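Call for participants: garment folding and sorting study, Sunddale

Multon is recruiting 34 adults for a study of how people fold and put away clothing at home. Sessions run in December and take place in the participant's own bedroom, on the bed normally used for folding.

Each participant folds outerwear, knitwear, bedding and small cloths, then sorts them into stacks. Quilted jackets with collars and snaps form a separate category, as padded fabric holds a fold poorly. Each jacket is laid flat, front side up, sleeves out, before the first fold.
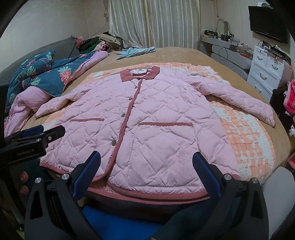

A participant from the Drelinby round wrote that the padded sleeves took her longer than a full set of sheets, and that she would have liked to fold them behind the back from the start. Either method is accepted, provided the same one is used for all repeats.

Requirements: age 18 or over; a bed or flat surface large enough for an adult jacket with both sleeves extended; five sessions completed within the month. Blankets and comforters may stay on the bed.

The Drelinby round logged 326 garments, of which 251 were folded without a restart. Results are coded using the Kamata fold sheet, supplied before the first session.

Apply through the Multon participant page. List the garment types you fold in a normal week.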